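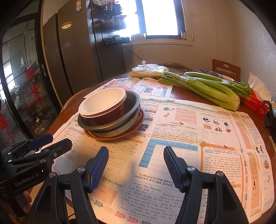
Newspaper reuse is the second life of printed newsprint in the home, the garden and the workshop after it has been read. It is one of the oldest and most cheerful forms of household thrift, and it turns up wherever newspapers are sold. A broadsheet opened out flat will protect a good piece of furniture in seconds, and a large sheet can cover most of a round wooden table, with a second sheet ready for whatever the first one misses. The same paper may go on to wrap a teapot, line a drawer, light a stove and finish its days on the compost heap!

Material

Newsprint is made mainly from wood pulp that has been ground mechanically, often with recycled fibre mixed in. It is thin, slightly rough and wonderfully absorbent, as it has far less surface coating than magazine paper. It also tears much more easily in one direction than the other. This is the grain, and anyone who has made papier mâché strips will know it well (tear with the grain and you get long, straight ribbons; tear against it and you get a ragged mess).

Lignin left in the pulp makes newsprint turn yellow and brittle in sunlight. For that reason it is a poor choice for long storage of photographs, textiles or silver, where acid-free tissue is used instead.

Wrapping and packing

Crumpled newsprint traps air and makes a springy cushion for crockery. The usual method is to lay a piece near one corner of the sheet, roll it towards the middle and fold in the sides as it goes. Plates travel best on edge, and bowls can be nested with a sheet between each. Ink may rub off on pale or unglazed pottery, so many packers put a layer of plain paper next to the surface.

In the market town of Kismont, the Goossens pottery wrapped its entire output in old copies of the local paper, and collectors now prize the wrappings almost as much as the jugs. One crate opened in February held 14 complete front pages, all still readable.

In the home and garden

Windows polished with a ball of newsprint and a little vinegar come up beautifully clear. Damp shoes stuffed with it dry faster and keep their shape, and the paper should be changed when it feels wet. Gardeners lay it under mulch to smother weeds, usually in a layer of eight sheets with the edges overlapping, and soak it well before covering. Seedling pots can be rolled from a strip around a jar and planted whole, saving the roots from being disturbed.

Crafts

Papier mâché is the best known craft use and is a joy for all ages. The Gomero carnival is famous for its giant heads, some of them built up from seven layers of pasted strips over a cane frame and left for nearly two weeks to dry. Basket makers roll sheets into tight tubes and weave them like willow. The Skurkodix project teaches this method in village halls and publishes its patterns free of charge.

See also

Papier mâché
Compost
Wrapping paper
Paper grain
Household thrift

Recently updated

Brown paper
Drawer liners
Willow weaving

Main page | Contents | Topics A to Z | Search | Back to top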